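Plasum Metal Bins: Frequently Asked Questions
Care, repair and ordering for gray metal bins with sloping walls. Page updated 17/11/2021. 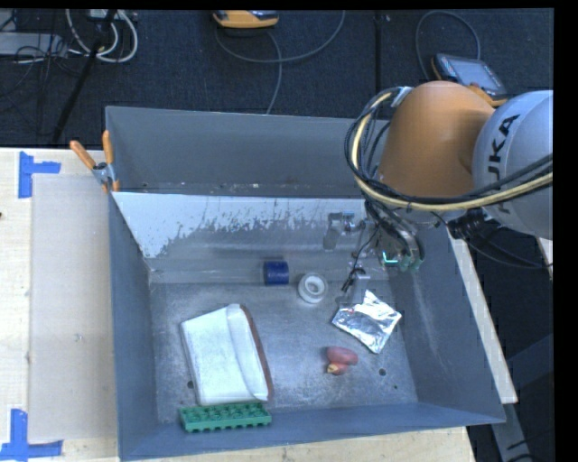

How do I clean the inside of a metal bin?
Take everything out first, including small pieces that have slid into the corners. Wipe the walls and base with a cloth and warm water with a little dish soap, then go over them again with plain water. Dry the bin with a towel. Don't leave water standing in the bottom overnight.

Are scratches on the base a problem?
Fine scratches and pale worn patches are normal in a bin that gets daily use. Run a gloved hand over the area. If you feel a raised edge, file it flat before you put anything soft in the bin.

The coating on my bin is flaking. Can I paint over it?
Scrape off whatever is loose, sand the edges and wipe away the dust. Use a primer made for metal and give it 20 hours before the top coat. Painting straight over flakes won't hold.

What can I keep in it?
Mixed small goods are fine: rolls of tape, pouches, tubes, boxed parts. Round items will roll to the foot of a slope and stay there. Don't store open liquids or loose powder.

Can I drill holes in the base?
You can, but it ends the warranty. Drill from the inside and smooth both sides. Small holes can be closed later with rubber plugs, sold in packs of 9.

Do you sell replacement bins?
Bins are kept at our Fikville warehouse. Orders to Barkine take 2 working days. Larger orders go through our Vlachou office and take longer in October, when we do our stock check.

Who do I ask about a damaged delivery?
Write to Ermira Spahić in customer service with your order number and a note of where the damage is. Keep the packing until you have a reply.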